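Questions about listing, reviewing and removing apps in the Stikano Store are collected on this page. It applies to developers with an active publisher account and to customers who purchase through the store. The Developer Agreement prevails wherever its wording differs from the answers given here.

## Review and approval

**How long does the review of a new app take?**

Most first submissions are reviewed within 5 business days. Updates to an app already in the store are usually handled sooner. Submissions received in September may wait longer while reviewers prepare for the annual system release.

**Why was my app rejected?**

The reason is stated in the Review Notes tab of your publisher account, together with the number of the guideline concerned. In the last reporting period, 2,145 submissions were returned to their developers. The most frequent grounds were incomplete privacy details, broken sign-in screens and store text that did not match the app's functions.

**May I appeal a rejection?**

Yes. An appeal must be filed within 18 days of the decision and must refer to the guideline cited. It is read by a reviewer who took no part in the original decision. New builds should not be uploaded while an appeal is open, as a new build closes it automatically.

**Does my app need a separate review if it works with a connected device?**

Yes. Apps that pair with household or wearable devices are reviewed under Section 7 of the guidelines. The developer must supply a working demonstration account and a written pairing procedure. Physical samples are requested only in certain cases and are returned at the store's expense.

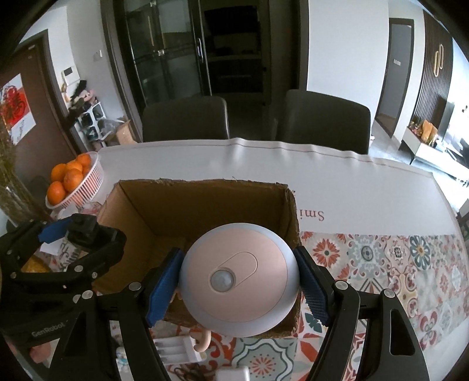 *A round device held over an open cardboard box.*

**Can I submit an app that requires a paid account with another service?**

You may, provided the requirement is stated in the first paragraph of the store listing. Apps that reveal the requirement only after installation will be returned.

## Payments and fees

**When are developers paid?**

Payments are issued monthly, once the balance in the publisher account has reached the minimum shown in the Payments tab. Balances under the minimum are carried forward and do not expire.

**Which payment systems may be used inside an app?**

Digital goods may be sold through Stikano Checkout or through Joren Pay. Other payment systems are permitted for physical goods and for services performed outside the app. A developer who offers both must make clear to the customer which system is in use before the purchase is confirmed.

**How does a customer request a refund?**

Requests are made from the Purchase History page. Select the order, choose a reason and submit the form. Refunds approved by the store are deducted from the developer's next payment, and the store's commission on the order is returned to the developer at the same time.

## Safety and removal

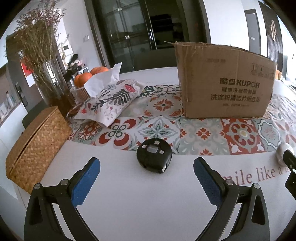 Hettiarachchi

**What happens when a customer reports an app?**

Every report is logged and given a reference number. If the report concerns fraud, malicious code or the safety of minors, the app may be hidden from search while it is examined. The developer is notified by email unless the law prevents it.

**How many apps were removed for safety reasons?**

The most recent transparency report lists 204 removals. The figure does not include apps withdrawn by their own developers or apps removed for unpaid fees.

**Will customers lose an app that has been removed?**

In general, an app that has been installed will continue to run, but it will receive no updates and cannot be downloaded again. Where an app presents a serious risk, the store may disable it on customer devices. Customers will see a notice on their screen and may request a refund.

**Can an app be transferred to another publisher?**

Yes. Both accounts must be in good standing, and the receiving publisher must accept the transfer in writing. Reviews, ratings and active subscriptions move with the app. Publishers in the former Vadomora catalog should complete their account migration before starting a transfer.

**Where should other questions be sent?**

Please use the contact form in your publisher account. Customers without a publisher account may write to the store through the Help menu on their device.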